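**Planner drops the left arm's goal when both arms are queued**

**gniven**, 30th October
Stellik 2.38, two arms on one bench. If a right-arm goal arrives while the left is gripping, the left-arm goal is cancelled without a log entry. Both arms share one planning group. Timeout is 900 ms.

Kitchen task, left gripper on the utensil on the cutting board, right over the pink bowl:
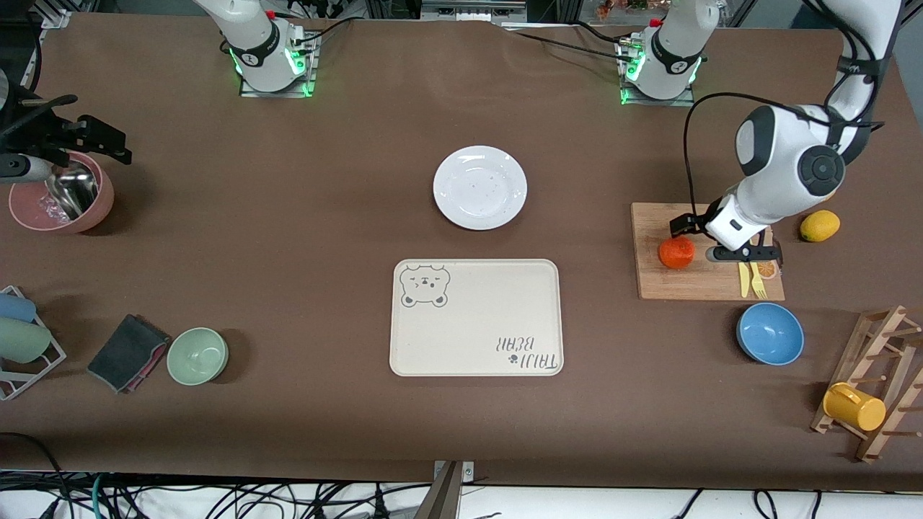 What replan rate are you running? The default, 2 Hz per group.

**grumolau**
Split the group. One queue per arm, collision checking shared.

**jgunn**
Disagree. Split queues gave us deadlocks in August. Set `preempt: false` and leave the group alone.

**grumolau**
Your deadlocks were issue 357, fixed since.

**jgunn**
Fixed for the Camura driver only. Mackay still locks.

**gniven**
`preempt: false` keeps the left goal, but the right arm now waits for it to finish. Will try the split tomorrow and post the log.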